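Presupuestar pinzas de manipulación para la cocina: consejos antes de comprar

Conviene fijar primero la pieza y después la pinza. En fruta, el intervalo útil se define por el diámetro menor y el mayor que se van a coger en la misma sesión. Una pinza que cierra bien sobre una naranja grande puede resultar torpe con un tomate pequeño.

Mida la encimera útil, descontando fregadero, grifo y escurridor. Para trabajar con dos pinzas a la vez hay que reservar espacio de aproximación lateral, además del que ocupan las piezas.

Revise las almohadillas de contacto. Son consumible y deben figurar en el presupuesto como tal, con referencia y plazo de entrega.
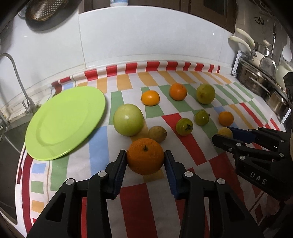
Manalastas comenta que en su caso las almohadillas se agotaron antes que cualquier otra partida, y que el distribuidor solo las servía en lotes de 6. Recomienda pedir el primer lote junto con el equipo, porque el porte por separado le costó casi lo mismo que el material.

El dato es útil y coincide con la tarifa de Tarness, que tampoco vende recambios sueltos. Dos ofertas recibidas en febrero, para un juego de dos pinzas:

Tarness: 1275 euros, sin recambios ni cableado.
Litutholm: 2814 euros, con recambios, cables y 18 meses de garantía.

La diferencia se reduce al añadir a la primera los cables, un lote de almohadillas y el transporte. Compare siempre importes con el mismo alcance. 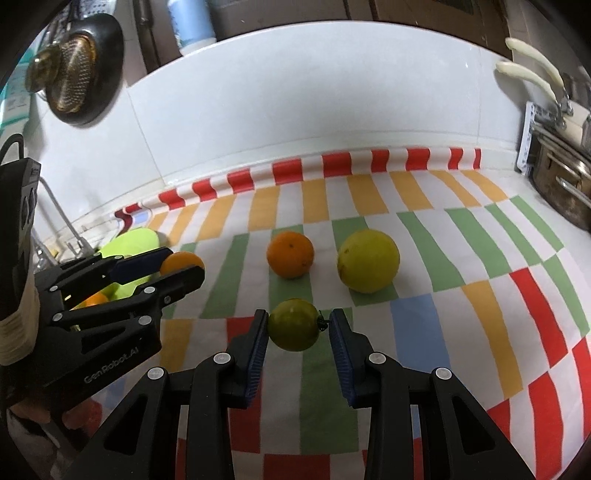
Pida también por escrito el peso de cada unidad con el cable conectado. Las fichas suelen dar el peso en vacío, y en uso manual prolongado la diferencia se nota en la muñeca.

Otras partidas que se olvidan:

Limpieza. Compruebe qué productos admite la almohadilla. El zumo de cítricos se seca en las ranuras.
Mantel o base. Si se arruga, fíjelo con pinzas de mesa.
Fruta. Se estropea y hay que reponerla; impútela como gasto corriente.
Almacenaje. Un cajón con separadores basta. No guarde las pinzas con los dedos cerrados a presión.

La hoja de cálculo de Jistton sirve como plantilla si se le añade una columna para consumibles.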